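Home Ask a Question Your Body Sport Games Topics A to Z

Why do gyms get wiped down?

Have you ever run so fast that your hair stuck to your forehead? That's sweat, and it's brilliant stuff! When your muscles work hard they heat up, so your skin lets out tiny drops of salty water. As the drops dry, they carry some of the heat away with them.

Sweat has to go somewhere, though, and in a gym a lot of it lands on the benches. Germs get passed on by hands and skin too.

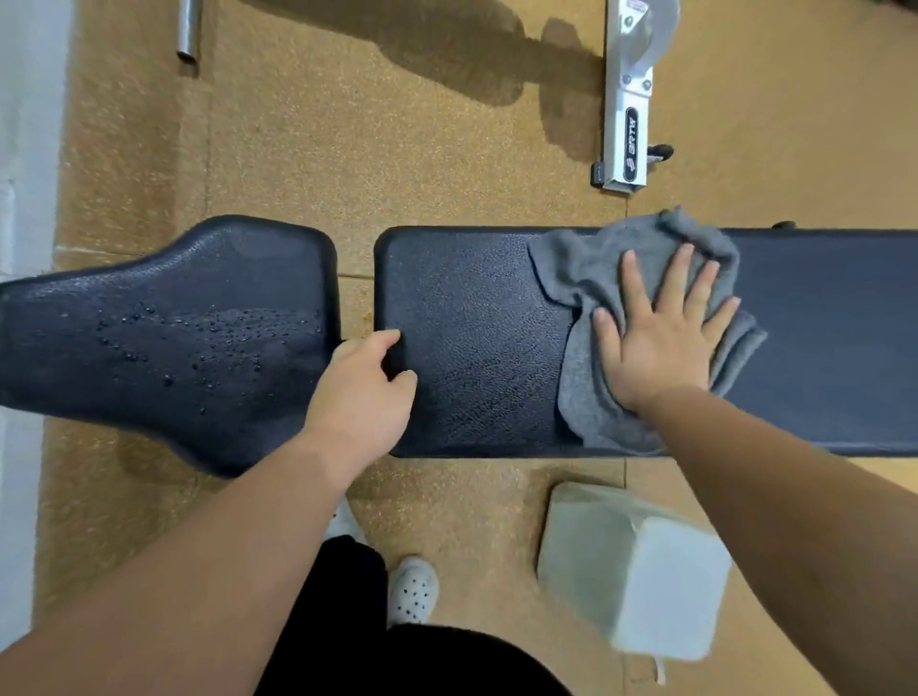
Gym benches are often covered in vinyl, a kind of bendy plastic. Water sits on top of it in little beads and doesn't soak in (try dripping some on a raincoat and you'll see the same thing!). One good rub with a cloth and most of it is gone.

Wayne Fraser looks after the gym at Flulbridge, and he wipes the corners first. "Everybody grabs the corners," he says.

Floors matter as well. Lots of gyms have rubber tiles, all squashy and tough, so a dropped weight goes thud and not CRACK. Some dumbbells wear rubber coats for the same reason.
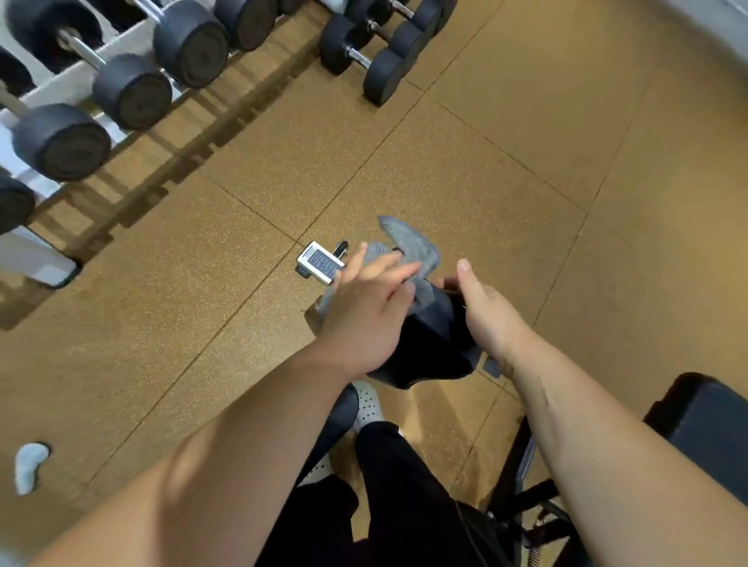

A used towel needs a wash when you get home. Leave it scrunched up in a bag until Monday and the bacteria in it will have a party, and bacteria parties smell terrible!

Word to know
Bacteria: living things so small that 1000 of them could fit across your fingernail.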